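Property store move: what changes for items held by the Skarnby district

The district property store has finished moving from the basement of the old station to the ground floor of the Follero building. From 2024-11-01 all seized, found and surrendered items are booked in, held and released at the new site. The old counter is closed and its telephone line has been redirected.

The move covered 1,555 items. Each was checked against the register before it left the basement and again on arrival. Of these, 535 were found to be past their review date, meaning that the officer in the case should already have decided whether the item was to be kept, returned or destroyed. Review notices have gone out for all 535. Officers who have received one should answer it through the register and should not reply by email, as email replies are not attached to the item record and have to be typed in by hand.

Booking in

The form is unchanged, but the order of the work is different. At the old counter an item was bagged first and given a number afterwards. At Follero the number comes first. The officer opens a record, prints the label, and then bags or boxes the item with the label already on the packaging. Bags that arrive without a label will be handed back at the counter.

Small items go into a tray for the journey from the counter to the shelf. One tray holds items from one case only. If a case has more items than fit in a tray, a second tray is used and both numbers are written on the transfer sheet. Trays are not storage. They are emptied at the shelf and returned to the counter by the end of the shift.

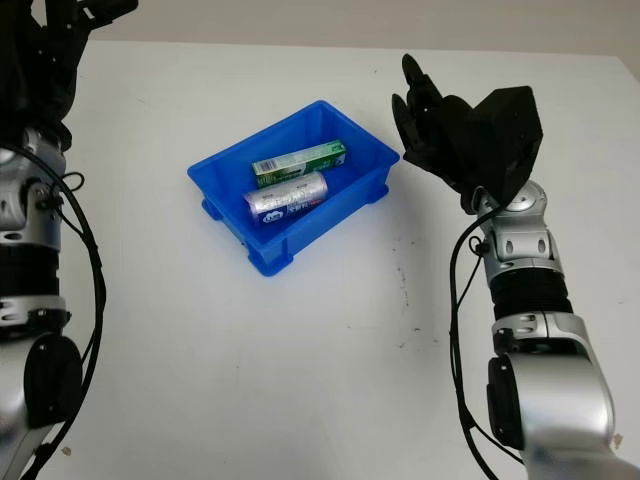

A small blue tray on a white tabletop, with a green and white box inside.

Printed barcodes already on retail packaging are not to be used as item references. The register will accept them if they are scanned by mistake, and the result is a record with no case attached. If this happens, leave the record open and ring the store. Do not delete it, as the deletion will appear in the audit log and has to be explained separately.

Cash, drugs, firearms and blades continue to have their own rules:

Cash is counted by two officers at the counter, sealed, and signed across the seal by both. Foreign notes are bagged by currency.

Drugs are weighed in their packaging and the gross weight is recorded. The net weight is entered later by the laboratory.

Firearms must be made safe and certified before they enter the building. A firearm without a certificate will not be accepted, whatever the hour.

Blades go into rigid tubes. The Ionescu tube is the standard size and takes most kitchen and folding knives. Longer blades need a box, and boxes have to be requested from the store in advance.

Storage and temperature

The new store has separate rooms for general property, high-value property, drugs and firearms, and a drying room for clothing. Access to each room is by card and PIN. Cards issued for the basement do not work at Follero. Staff who need entry to any room other than the counter area must apply through their supervisor, and access lapses after 20 days without use.

The fridge and the freezer are both on a monitored supply. An alarm sounds at the control room desk if either door is left open for more than 4 minutes. Control room staff have been given a call-out list and should use it in the order printed.

Wet clothing must go to the drying room in open paper bags. Plastic bags will be refused for clothing of any kind, including items described on the form as dry. The drying cabinets are cleaned between cases and the cleaning sheet on each door must be complete before a cabinet is used again. If the last line on the sheet is blank, treat the cabinet as not cleaned.

The register

The move was also the point at which the district changed to the Darna register. Records from the old system have been carried across, with two exceptions. Free-text notes longer than one screen were cut, and the full text is kept in an archive copy that the store can search on request. Photographs attached to closed cases were not moved at all and remain on the old server, which will be read-only until February. Anyone who needs a photograph from a closed case after that should expect a delay while it is restored from backup.

Item numbers have not changed. A number written on a statement or an exhibit list before the move is still valid and does not need to be amended. The shelf location has changed for every item, so locations quoted in older correspondence should be ignored.

Movements are now recorded by scan only. An item taken out for court, for the laboratory or for viewing is scanned out at the counter to a named officer, who remains responsible for it until it is scanned back in. Handing an item to a colleague in the corridor does not transfer it. Both officers must come to the counter, or the first must return it and the second must sign it out again.

Returns to the public

Owners may collect property by appointment. The appointment letter gives the item number, the address of the Follero building and the documents to bring. One form of photographic identification is required, or two other documents showing name and address. A person collecting for somebody else needs a signed letter from the owner as well as their own identification.

Found property is held for the period stated on the receipt. After that it is sold, donated or destroyed according to type. Mobile telephones, computers and storage devices are always destroyed if no owner is traced, and are not sold.

Bicycles are still held at the yard behind the old station. They will move when racking has been fitted at the new site. Until then, bicycle appointments are booked through the same line but the collection address is different, and front desk staff are asked to read it out to callers before ending the call.

Questions about individual items should go to the store counter. Questions about the register, including lost passwords and locked accounts, should go to the district systems desk.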